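Buying a gripper for laundry jobs — quick notes, 24/09/2018

Budget first, then shop. Not the other way round. Set aside a bit for spare pads, they wear quicker than the arms do.

Before you order anything:
Write down the 4 jobs you want done most. Jeans, sheets, towels, whatever.
Check the opening width against your thickest denim.
Ask what pads cost and how long they take to come. Wolen quoted me 10 days, Comdale 6.
Two fingers is plenty for clothes. Dont pay for three.

Try it on a real bed with real clothes, jeans on a rumpled sheet is a fair test. A bare worktop flatters everything.
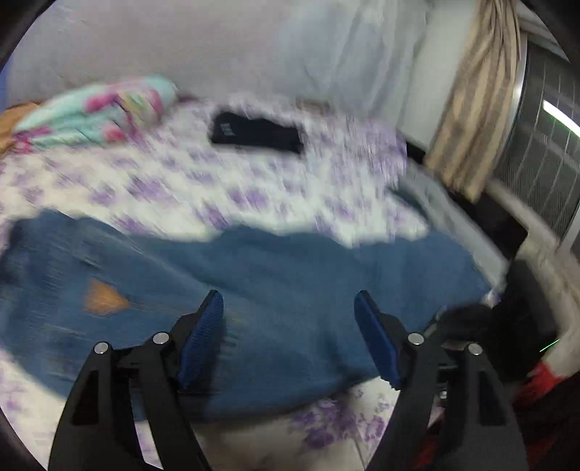 Lyle Crenshaw: I'd budget for 2 sets of pads from the start. Ordered mine seperately and paid postage twice.

Good point — added to my list. Also get the screw sizes in writing before you pay. Keep the receipt with the spare pads.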